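**Lista:** manipulacao-sim
**Assunto:** Re: Zimier - política treinada só em simulação, câmera do punho vs. câmera externa
**De:** Ingegerd Hellström

Olá a todos,

respondo às perguntas do Poul e aproveito para passar o resultado do último lote, que ainda não tinha saído na lista.

> Poul Laxdal escreveu:
>
> Li o rascunho do relatório e fiquei com três dúvidas.
>
> 1) A tabela compara "só punho", "só externa" e "as duas", mas não diz se as três versões viram as mesmas demonstrações. Se cada uma foi treinada com um conjunto diferente, a comparação não vale muito.
>
> 2) O que conta como sucesso? No Skjelbred antigo bastava a peça sair da mesa, e isso inflava os números.
>
> 3) Alguém verificou se a política está mesmo a usar a imagem do punho na fase final, ou se decora a posição da peça em relação ao suporte?
>
> Pergunto porque em Rotholm queremos repetir isto com outra garra e não quero gastar tempo de GPU à toa.
>
> Poul

Por ordem.

1) São as mesmas. Geramos 2000 demonstrações com o planejador do Zimier e guardamos as duas câmeras em todas elas. As três versões leem os mesmos episódios e a única diferença está nas imagens que entram no codificador. A divisão de treino e validação também é a mesma. No relatório isso estava num rodapé que caiu na última revisão, vou repor no texto.

2) Mudamos o critério. A peça tem de estar presa entre os dois dedos, acima do tampo e sem contato com o suporte durante 100 passos seguidos de simulação. Se o suporte se desloca mais do que a tolerância, o episódio conta como falha mesmo com a peça na garra. Com o critério antigo as três versões ficavam quase empatadas, e foi por isso que demoramos a ver a diferença.

3) Era a minha dúvida também. O teste foi o seguinte: mantivemos o suporte no lugar e deslocamos só a peça vermelha, com pequenas variações de posição e de rotação, em 220 episódios que não aparecem no treino. A versão só com câmera externa chega bem à região da peça e erra no fechamento, quase sempre para o lado do suporte. A versão só com punho fecha bem quando a peça já está entre os dedos, mas perde-se no início da aproximação se a peça está fora do campo de visão. A versão com as duas câmeras é a melhor nas duas fases.

Depois congelamos a imagem do punho na primeira observação e repetimos o teste com a versão das duas câmeras. O desempenho caiu para o nível da versão só externa. Para mim isso responde à pergunta: a política usa a imagem do punho no final. Não prova que a use *bem*, e a rotação da peça continua a ser o caso mais fraco.

Pontos para quem quiser repetir, em especial em Rotholm:

- A fusão é feita pelo módulo Fusinness, com os dois codificadores separados. Tentamos partilhar os pesos e piorou. Não investiguei por quê.
- Cuidado com a taxa de quadros. Num dos lotes a câmera externa estava um passo atrasada em relação à do punho e o treino não deu nenhum aviso, só resultados piores. O script de verificação está no repositório, na pasta `tools`.
- A sombra do braço sobre a mesa muda bastante com a luz. Sem variação de iluminação no treino, a versão externa degrada muito. A do punho, menos.
- Com outra garra é preciso gerar tudo de novo. Os dedos ocupam boa parte da imagem do punho e a política conta com eles ali. Mascarar os dedos foi testado uma vez e não ajudou.

O que falta: ainda não há nada em robô real. O plano era começar em outubro, mas o braço está ocupado com outro projeto - não prometo data. Também falta repetir o treino com mais sementes. Os números do relatório são de uma semente só e isso tem de ficar escrito na legenda da tabela.

Poul, se quiseres os pesos, diz-me qual versão e eu ponho no servidor. Sugiro a das duas câmeras, as outras servem apenas para comparação.

As duas vistas, para quem não tem o simulador instalado: 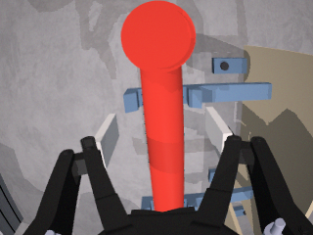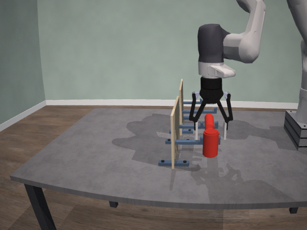

*Zimier, simulação: garra aberta junto à peça vermelha. Primeiro a vista do punho, depois a externa.*

Ingegerd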